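We use cookies to remember your language. Accept | Settings

Triseten data collection - common questions

How many examples do you need per task?
57 for a first training run. We add more if the arm keeps failing in the same spot.

Do failed tries count?
Yes, if they are labeled as failures. Stop the recording first, then tag it.

Is simulation data kept apart from real data?
Yes. Serrano holds the simulated runs and Fumeck the real ones.

Why does the simulated room look tilted?
The view is from the gripper, so it turns when the wrist turns. 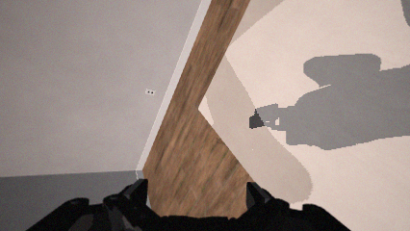

Page last changed: November 5, 2022

Can I record with no objects out?
Yes. Save those runs as background and send them to Aslı Ağca.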